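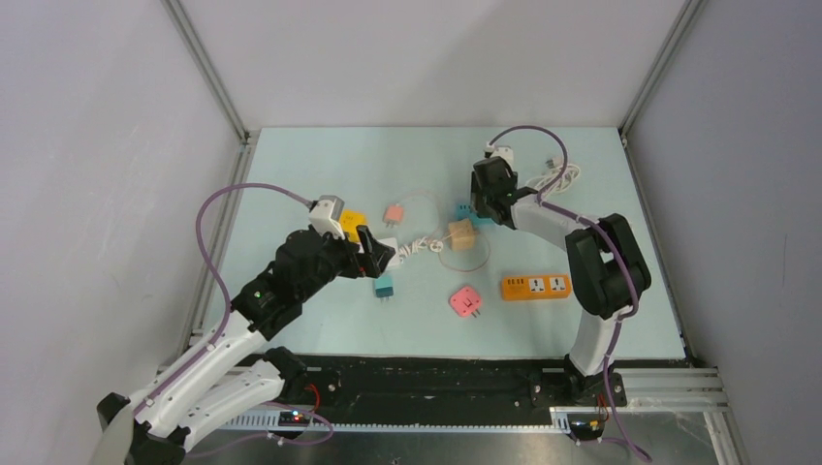 Two arms over a pale tabletop.

Setting up your Namus streetcar fare card

1. Find the seven-digit number on the back of your card and type it in slowly, taking all the time you like.
2. Pick your home stop, then press Save.

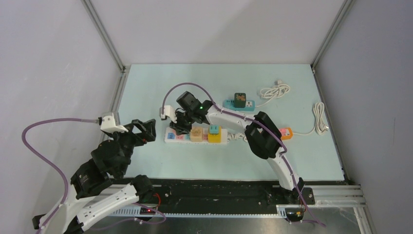
The open gripper at left.

Note: New cards wake up at 6 a.m. the next morning, so please be patient with yours!
Caution: Don't punch a hole in the card. 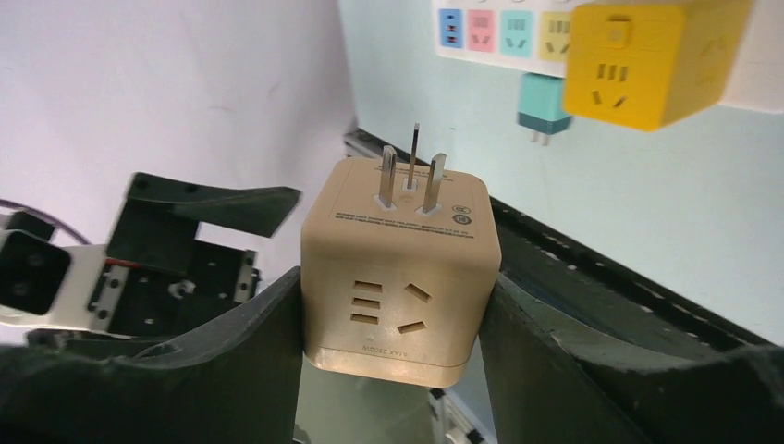
Can I use one card for my whole family?
Each rider over six needs a card of their own.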